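Prüfliste Schlafraum und Kleinteile, Gästewohnung Kidamville
Lesezeit: 2 Minuten

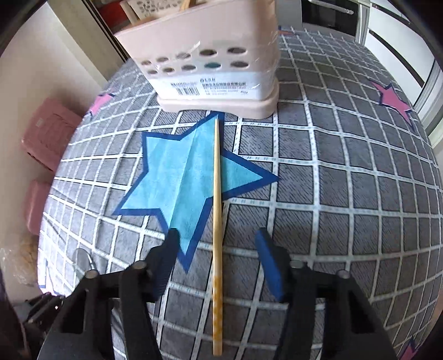 Stand 2. August 2018, geprüft durch Tumaini Lyimo. Grundlage ist die Hausliste Ondura, Fassung April.

1. Liegefläche frei von spitzen Gegenständen: NEIN
Ein einzelnes Essstäbchen aus hellem Holz auf der Tagesdecke, ein Ende spitz zulaufend. Gehört in die Küchenschublade. Zweites Stäbchen suchen, sonst aussondern.

2. Tagesdecke (grau, weißes Gitter, Sterne): OK
Falten im Bereich des großen hellblauen Sterns, kein Mangel. Vor Neubezug glatt ziehen.

3. Aufbewahrungskorb, Kunststoff: OFFEN
Steht auf dem Bett, Klarsichtfolie noch am Korb. Folie vollständig entfernen und entsorgen, Erstickungsgefahr bei Kleinkindern. Etikett mit Strichcode erst nach Eintrag ins Inventar abziehen. Inhalt sichten.

4. Rosa Kunststoffboxen an der Wand: OK
Standfestigkeit bei der nächsten Begehung mit prüfen. Traglast laut Hausliste mehr als 80 kg, Kennzeichnung nachtragen.

5. Laufweg neben dem Bett, Soll 900 mm: OK

6. Rauchmelder, Prüftaste: OK
Nächster Batteriewechsel durch Plustent.

Mängel 1 und 3 vor der nächsten Belegung beheben. Vorgang 637.

Kommentare (2) | Geteilt: 4

Zuletzt erschienen
Prüfliste Küche, Haus Kashindye
Prüfliste Bad und Armaturen
Inventar Bettwaren, Nachtrag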